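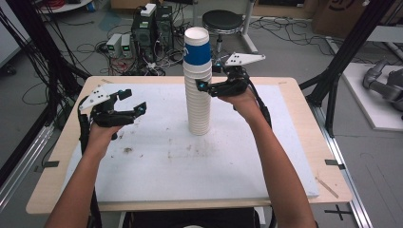

Figure 1. Nested paper cups in one tall stack on a white board. The top cup has a wide blue band; the cups beneath it are plain.

Packaging and Supply, Handout 2
Nested Goods: The Paper Cup
Prarndale course notes, revised Thursday, June 4, 2026

Read this before the bench session. Bring a steel ruler, a pencil and the worksheet from the May packet. The board and the cups are supplied. Please don't drink out of the bench cups. They go back in the cupboard for the next group, and a cup that has held coffee will stick to its neighbor.

1. What nesting means

A nested item fits inside another item of the same kind. Buckets, trays, shopping carts, lawn chairs and paper cups all do it. An item that sits on top of another without going inside it is stacked but not nested, like a brick or a can of soup.

The whole point of nesting is space. An open cup is mostly air, and shipping air costs money. When one cup goes inside another, the second adds only a small amount to the height. We call that amount the pitch. It is measured from the rim of one cup to the same place on the rim of the next.

Pitch is set by three features of the cup: the taper of the wall, the depth of the recess under the base, and the size of the rolled rim. In a well-made cup the base of the upper cup lands on a stop before the walls wedge together. If the walls meet first, the cups jam. You will have met this at every party you have ever been to, pulling at what you think is one cup and getting three.

2. Parts of the cup

Sidewall. A fan-shaped blank of coated board, wrapped and sealed along one seam.

Base. A disk with its edge turned down, sealed inside the bottom of the sidewall. The turned edge makes the recess you can feel with your thumb.

Rim. The top edge of the sidewall rolled outward. It stiffens the mouth, gives the lid something to grip and keeps the raw edge of the board away from the lip.

Seam. Slightly thicker than the rest of the wall. If all the seams in a stack line up, the stack can lean toward one side. Turning the cups a little as you load them evens this out. Machine-packed sleeves are usually random enough that you don't see it.

Look along the side of any nested stack and the rims show as horizontal bands. Everything else is hidden except the outside of the lowest cup, so the bands are what we measure from.

3. The height formula

For N identical cups, standing straight:

Stack height = height of one cup + (N – 1) x pitch

The calculations in this handout use the Vetport 270, a plain white cup that holds 270 ml. Our bench values are:

Height of one cup: 100 mm
Pitch: 8 mm
Base diameter: 55 mm
Rim diameter: 80 mm

Worked case. A stack measures 428 mm. Take away the first cup, 428 – 100 = 328. Divide by the pitch, 328 / 8 = 41. Add the first cup back and you have 42 cups.

The usual mistake is to divide the whole height by the pitch. That gives 53.5 cups, and the half should warn you that something is wrong. The other common mistake is to stop at 41.

Splitting a stack always costs height overall. Take the same 42 cups and make two stacks of 21. Each is 100 + (20 x 8) = 260 mm, so the two together come to 520 mm. You have gained 92 mm, the height of a cup less one pitch. Every further split adds another 92 mm. This matters when you choose sleeve lengths, and it's why a long sleeve always looks better on paper than a short one. The trouble with long sleeves is in section 5.

4. Mixed stacks

A printed cup and a plain cup may come off the same tooling and nest perfectly well. They may also differ by a millimeter in the rim, and then the formula is off. Treat a banded or printed cup as a different item until you've measured it.

A stack like the one in Figure 1, with a blue-banded cup over plain ones, is handled this way. Lift the banded cup off. Measure the plain stack and work out the count. Put the banded cup back and measure again. The difference between the two readings is the pitch at that joint. If it matches the plain pitch, you can use one formula for the whole stack. If it doesn't, write the joint down separately.

In storerooms an odd cup on top is sometimes used as a marker, to show an opened stack or a change of batch. The Skornum warehouse case in your reader does this with colored cups, and it works as long as everyone on the shift knows the code. Don't assume a marker means anything unless there's a written key on the shelf.

5. Why tall stacks fall over

Treat the stack as a uniform column with its center of mass at half its height. It tips when that center passes outside the edge of the base.

One cup, upright: half the height is 50 mm and the base radius is 27.5 mm. Tipping angle, 28.8 degrees.

42 cups, upright: half the height is 214 mm, base radius the same. Tipping angle, 7.3 degrees.

42 cups, mouths down: half the height is 214 mm, but now the stack stands on the rim with a radius of 40 mm. Tipping angle, 10.6 degrees.

Turning the stack over buys a little over three degrees for free. It also keeps dust out of the cups. The price is that the drinking rim of the lowest cup touches the surface, so the surface has to be clean. In food service the lowest cup is often thrown away for that reason. On our bench it doesn't matter, and a board with a few brown scuffs on it is fine for measuring work.

The column model leaves out bending. A real stack has play at every joint, and a tall one will lean into a slight curve before it goes. Your measured tipping angle will come out lower than the calculated one. Record both.

6. Reading the ridges

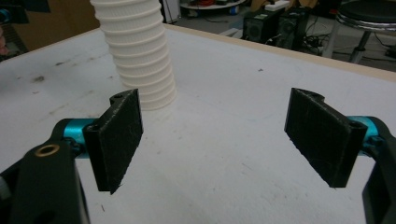 Ridge spacing is the quickest check on any object with a repeating profile. You pick a ridge near the bottom, lay the ruler along the side, and read off the distance to a ridge ten steps up. Divide by ten and you have the spacing with much less error than measuring one gap. Contrast is the difficulty. In Figure 2 a white ridged form stands upright on a white tabletop, and color is no help at all in a case like that – you have to go by the shading between one ridge and the next. Move your head or your lamp until the light comes from the side. Light from straight in front flattens the ridges and you'll lose your place.

The same method works for corrugated hose, threaded rod, bellows and stacked lids. The difference is in what the number tells you. On a flexible hose the spacing changes when you stretch or bend it, so note whether it was held straight. On nested cups the spacing should be fixed, and a change in it tells you about the fit.

Three readings you may get on a stack you already know holds 42 cups:

428 mm. All joints seated at the correct pitch.

436 mm. The stack is 8 mm too tall. Look for one wide gap. A cup has probably gone in crooked or picked up a crushed base. If there's no wide gap, the extra height is spread over many joints and the cups need pressing down.

404 mm. The stack is 24 mm too short. The average pitch has dropped to 7.4 mm, so cups have been forced past their stops. Expect them to jam when you take them apart.

7. Taking cups off a stack

Hold the stack low with one hand. With the other, take the top cup just under the rim and lift straight up with a small twist. Don't squeeze. A paper cup goes oval under very light pressure, and an oval cup grips the one below it at two points.

If two cups come away together, set them on the board and roll the outer one gently between your palms. Tapping the rim on the table works too, but it dents the roll, and a dented roll leaks under a lid.

For putting cups back, line up the centers before you lower. A cup started at an angle will catch its base on the rim of the one beneath, and pushing harder only creases the wall. Back it out and start again.

8. Bench work

Work in pairs. Clear enough of the board to stand a stack in the middle, away from the edges.

Measure one cup, then two nested, then five, then ten. Plot height against number of cups. The points should fall on a straight line, and the slope is the pitch. Extend the line back to zero cups and note where it meets the height axis. For the Vetport 270 that is 92 mm. You have met that number already, in section 3.

Build the tallest stack you can with the cups supplied, first mouths up, then mouths down. Tilt the board slowly from one side with a ruler under the edge, and note the lift at which the stack goes over. Keep a hand close. Convert the lift to an angle using the width of the board.

Last, swap stacks with the next pair. Get their count from the height alone, write it in pencil, then take the stack apart and check.

Cups that are creased or oval go in the scrap box. Good ones go back mouths down, in stacks no taller than the cupboard shelf.

9. Reading for next time

Seo, chapter on lids and closures, up to the table of rim profiles. Skip the part on foil seals. We will use the same cups again with lids on, so keep your pitch graph.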